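**Planoston** is a cultivar of red currant grown for fresh sale and for jelly. It was raised by the fruit breeder Ieva Pärn at the Skandano research orchard and is valued for its late ripening, its long fruit clusters, and its firm skin. Most of the crop is sold within a short distance of where it is picked.
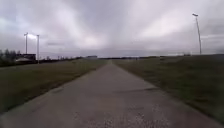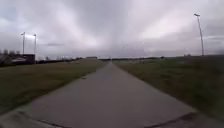

## Origin

Planoston was selected from a group of 228 seedlings planted at Skandano. Pärn had set out to find a currant that could be sold after the main summer crop was over. The chosen plant first appeared in the orchard's records under the name Tokis, which was dropped when it was found to be in use for a gooseberry. Some older nursery lists still carry the earlier name.

Rasmus Pētersons, a grower who received cuttings for trial, was the first to plant the cultivar on a commercial scale. His planting of 400 bushes supplied much of the wood from which later stock was propagated.

## Description

The bush is upright and moderately vigorous, with stiff canes that seldom need support. Flowers open late in spring and usually escape frost, although a mild March can bring growth forward and expose the buds to damage. The berries are bright red, medium in size, and evenly spaced along the stem. They remain in good condition on the bush for up to 30 days after coloring, provided they are netted against birds.

The flavor is sharp at first and becomes milder as the fruit hangs. Seeds are larger than in most modern cultivars, and this is the fault most often noted by tasters.

## Cultivation

Planoston does best in cool, moist soil with some afternoon shade. Fruit is borne on wood two and three years old, and older canes are removed at the base in winter. Heavy feeding with nitrogen produces soft growth that is prone to aphids. The cultivar has fair resistance to mildew but is susceptible to leaf spot in wet seasons.

Commercial plantings are commonly set at 3000 bushes per hectare. Picking is done by hand, with whole clusters cut at the stem.

## Use in cooking

The fruit is high in pectin and sets readily without additions. It is used in clear jelly, in summer puddings, and in sauces for lamb and game. Clusters are also sold whole as a garnish for cakes. Frozen berries keep their shape well if stripped from the stem after freezing.

## Related cultivars

A paler sport, named MacDonald, was found in a row of Planoston and has pink, translucent berries with a sweeter taste. It crops less heavily and is grown mainly in home gardens. Pärn also used Planoston as a parent in several later crosses, none of which had been released as of May 2026.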